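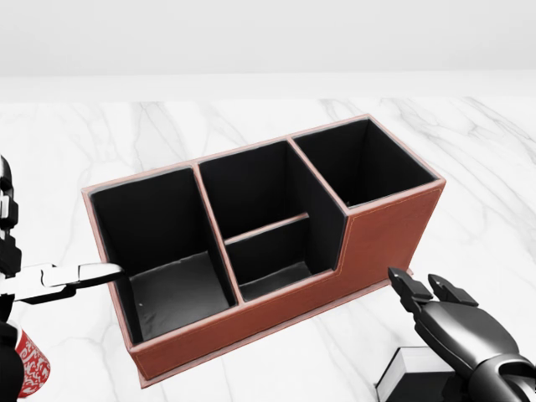
Figure 4.1. Desk organiser task in simulation, with the left gripper at the left compartment and the right gripper near the front right base.

4. Setting up the two-arm organiser benchmark

This section assumes you've finished Section 3 and that the simulator opens without complaint. If it complains, go back. Section 4 won't cheer it up.

The benchmark was written by Setareh Bakhtiari and Nahom Tamiru to test one claim from the Bulley paper: that a policy trained with varied surface finishes copes better with a finish it hasn't met. The organiser suits this well, having a stepped profile, black linings and very few places a gripper can go without regretting it.

4.1 Load the scene

1. Open the Transka launcher and choose Organiser, Two Arm.
2. Set the seed to 526. Everyone has a favourite seed. Please use this one anyway.
3. Leave the tabletop on white marble and the wall on plain. The other tabletops belong to Section 6.
4. Check that the organiser sits at an angle, long axis running from lower left to upper right. If it comes up square to the table, your scene file is out of date.

Note: The objects near the bottom corners are distractors. They're never grasped and never scored, so don't write a reward term for them. (Nahom did, in August. The policy became very fond of them.)

4.2 Set the arm finishes

5. Under Appearance, pick a finish for each arm separately. The left and right arms do not have to match, and in the training set they mostly don't.
6. Save each combination as its own appearance file. The standard set has 11.
7. Reload and look at both arms before going on. A finish that failed to load falls back to the last one used, very quietly.
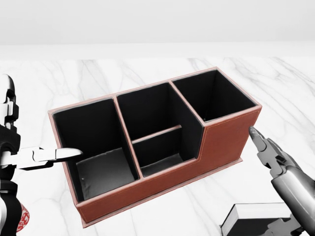 Figure 4.2. Right arm in a metallic grey finish. The left finger points toward the left compartment, with a gap before the rim.

CAUTION: Changing the finish must not change the collision mesh. If your contact counts shift between appearance files, stop and run the mesh check in Appendix B. We lost a fortnight to this and would like yours to go better.

4.3 Run the evaluation

8. Select the fixed-finish policy and run 500 episodes.
9. Repeat with the varied-finish policy, same seed, same start poses.
10. Export both logs to the Fimosness folder. Don't rename them - the plotting script is fussy and won't say why.

Note: Episodes end at 300 steps. A gripper still hovering over the rim at that point is scored as a failure, however thoughtful it looks.

4.4 Reading the results

Compare success on the held-out finishes only. In our runs the varied-finish policy came out ahead there and slightly behind on the familiar ones, a result Gunhild Hafþórsson has asked us to stop calling disappointing. Contacts with the centre divider are logged separately under "divider" and need to be added by hand.

Send odd results to Ditte Frandsen with the appearance file attached. Screenshots of the plot alone will be returned.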